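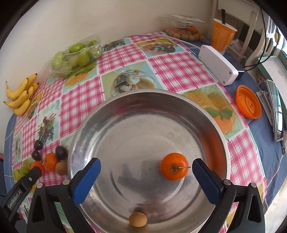 Segmentation on the metal basin, fruit table episodes

20 April 2021

Re-ran the Histell mask stage over the fruit set, 186 episodes, same weights as the last pass. The basin is still the worst surface. With one mandarin inside, the model returns two instances: the fruit, and the orange reflection on the inner right wall. The dark shadow on the basin floor got a low-score mask too, labeled plum.

Tried first: raising the score threshold. Kills the shadow mask, keeps the reflection, and starts dropping the real plums outside the rim. Reverted.

Tried second: depth consistency check from Kaczorowski. Fit the basin wall, reject any instance whose points lie on the fit. Works on the wall. On the floor it also rejects fruit pixels near the contact line, so the mandarin mask loses its lower edge and the grasp center moves up. Set the margin to 12 mm and left it there for now.

Tablecloth is the other source of false positives. The printed fruit panels pass the color prior with no trouble. Plane fit on the table removes them wherever the cloth lies flat. Where it drapes over the side the fit is no good, so I clip the workspace polygon at the table edge.

Config is in the Hurkden repo under the basin branch. Do not merge into main until the margin is a parameter. At present it is a constant in two files.

Second layout, metal plate held by the other gripper. The plate is tilted, so a support plane taken from the table is wrong for anything on it. Added a per-object plane, refit every 50 frames. Too slow if the plate moves between refits. Should trigger on pose change instead.

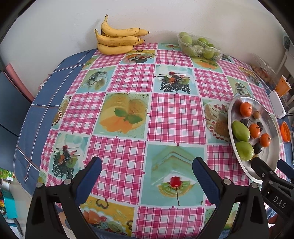 Plate layout: mixed fruit on the tilted plate, second gripper at its lower edge.

Open:
- finger pads mask out fine, black linkage does not when it crosses dark fruit
- cling film on the container at the back, depth not checked
- log refit time per frame
- same run with the Clutadgate weights, basin layout only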